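Projet Villerholm, rapport d'étape de janvier
À l'attention de Marius Grecu, Fonds Voicu

L'inventaire des archives paroissiales avance : 91 registres dépouillés sur les 3 000 promis dans un élan que nous assumons encore. Le fonds de Skatstead est arrivé classé par couleur de reliure, méthode élégante et parfaitement inutile. Il a fallu 40 heures pour retrouver l'ordre des années. Budget tenu, hors chauffage. Nous demandons trois mois de plus, et un second radiateur.

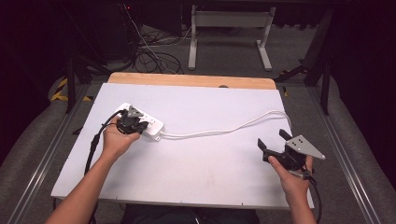
Le devis du radiateur est joint en annexe.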